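部品仕分け・組付けセルの予算、やっと叩き台できたので連投します。長いです。移動中に打ってるので誤字ゆるして

1/
前提から。うちは基板と小物部品とハーネスを1台分ずつ集めて組むだけの、ほんとに小さいライン。量は出ない。品種は多い。専用機は無理。なのでアームで、という話が去年からずっとあって、ようやく金の話になった

2/
社内の希望はアーム2本。左右から手を出して真ん中で組む形。1本でよくない?と経理に三回聞かれた。三回とも同じ説明した。次は紙にして渡す

3/
紙に書く内容メモ
・片方が押さえて片方が挿す作業がある
・ハーネスは垂れる、逃げる、絡む
・1本でやるなら押さえ治具を品種ごとに作ることになる
・治具代は毎年出ていく。アームは一回

4/
見積もりは2社。RirnardとGillwood。Dönmezにも声かけたけど、この規模は受けてないと丁寧に断られた。返事が早いのはありがたい。断りでも早いほうがいい

5/
Rirnard:本体高め。保守が込み。立ち上げの人も出してくれる
Gillwood:本体安め。保守は別。グリッパも別。ケーブルまで別。見積書が四ページある

6/
Gillwoodの見積もり、合計だけ見るとすごく安く見えるんですよ。で、オプション欄を全部足すと差がほとんど消える。足し算は自分でやること。営業さんに「合計で」と頼むと標準構成の合計が来ます(来た)

7/
忘れてた費目を先に出しておく。誰かの役に立て
・架台とテーブル
・電源工事
・安全柵かスキャナか、どっちにするか問題
・ケーブルの取り回し一式
・予備のグリッパ爪
・教育、人の時間
・部品箱

8/
部品箱、笑うところじゃなくて。箱の寸法が決まらないとアームの届く範囲が決まらない、範囲が決まらないと機種が決まらない。なので今回いちばん先に決めたのは箱。浅くて四角いやつ。黄色。色は照明との相性で選んでます 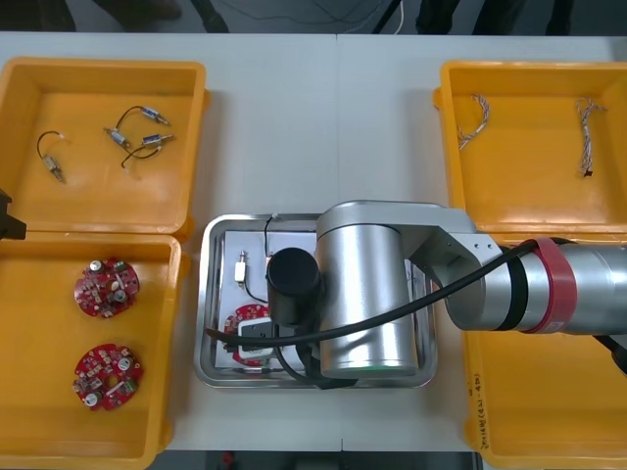 9/
で配置。左が小物と丸い基板、右がハーネス、真ん中にトレー。これで動線を引くと右のアームの仕事が多い。左右で同じ機種を買う必要あるのか?という疑問がここで出てくる

10/
同じ機種にする利点:予備部品が共通、教育が一回で済む、プログラムの使い回し
違う機種にする利点:安い
以上。安い、しかない。でもその一行が強い

11/
現時点では同機種でいく方針。保守まで入れて数年で見ると逆転するという試算を作った。試算の前提は突っ込まないでください、今夜もう一回見直すので

12/
グリッパの話。ここが一番読めない。丸い基板は外周がギザギザで、つかむ場所が限られる。縁のほうまで部品が載ってるし。小さい円筒の部品は細いリード線つき。ハーネスは編んだやつ。全部1種類の爪で持てるかと言われると、うーん

13/
吸着も検討した。基板の表は部品だらけで吸うとこがない。真ん中は穴。縁を狙うしかなくて、それなら爪でいいじゃんとなった。線物はもちろん吸えない。吸着の予算は消しました

14/
爪の予備は最初に多めに買う。消耗品は後から稟議を通すのがほんとにしんどい。初期費用に入れとけば誰も見ない(見てる人いたらすみません)

15/
爪は1個 2,000円の樹脂品で最初は回す予定。削れたら替える。金属の専用爪は形が固まってから。先に作って寸法変更で捨てた経験あり。二度とやらない

16/
爪は初回 10個。多いと言われたけど、試作中は割るし、無くす。無くすんですよ本当に

17/
ケーブルも地味に高い。あと取り回しで作業エリアに垂れるとハーネスと見分けがつかなくて困る。人でも迷うのに、カメラで認識やるなら余計に困る。固定具とスリーブ代、別枠で計上した。Rirnardは込み、Gillwoodは「要相談」。要相談って書いてある欄は全部金額を聞くこと

18/
テーブル。今は天板を2枚つないでる。継ぎ目の段差が気になるという意見が現場から出てて、一枚物にするかどうか。一枚物は搬入口を通るかが先。メジャー持って測りにいきます。→ 追記:通らない。二枚で確定。高さ調整できる脚にする

19/
白い天板は良し悪し。白い部品を置くと見えにくい。黒っぽいマットを敷く案もあるけど、今度は黒い線が見えにくい。安いマットを何色か買って試すのが早い。これは雑費でいける

20/
ステンレスのトレーは続投予定。丈夫、洗える、安い。ただ縁が照明を反射する。シート敷くと少しまし。縁だけつや消しにできないか加工屋さんに問い合わせ中。値段しだい

21/
箱の手書きの字もラベルに替えたい。ラベルプリンタを予算に入れたら「それはロボットの予算か?」と言われた。ロボットの予算です。箱を置き間違えたら終わりなので

22/
リースか購入か。リースは月々が軽い。でも改造に制限がある契約が多くて、うちは改造しないわけがない。穴開けるし。購入で出す。却下されたらリースの条件表をすぐ出せるように両方作っとく。二度手間だけどこっちのほうが結局早い

23/
Basisauの補助制度も見た。使えそうだけど、交付決定前に発注すると対象外。これ毎回だれか引っかかる。発注の順番をカレンダーに書いといてください。書きました

24/
スケジュール
・稟議:今月中に出す
・発注:補助の結果が出てから
・搬入:6月 できれば
・立ち上げ:搬入のあと二週間みてる。たぶん足りない

25/
立ち上げ期間中は手作業のラインも残す。人は減らない。むしろ増える。ここを予算に入れてない計画書をよく見る。自動化した月から人件費が下がるグラフ、あれやめてほしい。うちの初版もそうなってたので直しました

26/
効果の書き方も悩み中。個数で書くと弱い。量が出ないので。品種切り替えの時間と、入れ間違いの手直し時間で書くことにした。手直しの記録つけててよかった。つけてない人は今日からつけて

27/
質問きてたので。「中古は?」→ 見た。本体は安い。コントローラの保守期限が近いのばかりだった。期限を確認せずに値段だけ見るの危ない

28/
「協働じゃなくて産業用でよくない?」→ 人が横で箱を入れ替えるので、柵で囲うと入れ替えのたびに止まる。箱の補充を自動にするなら柵でもいい。その補充装置がまた高い。堂々巡り

29/
「カメラは別?」→ 別です。本体見積もりに入ってると思いこんでて、気づいたのがおととい。あぶなかった。照明も別。固定スタンドも別。全部別

30/
というわけで、今日やること
・要相談の欄の金額をGillwoodに聞く
・試算の保守費を直す
・爪の寸法を現場に確認
・マット注文

リプは夜に返しまs

31/
返します、でした。あと7/に書き忘れ。非常停止ボタンの増設も費目に入れてください。左右に一個ずつ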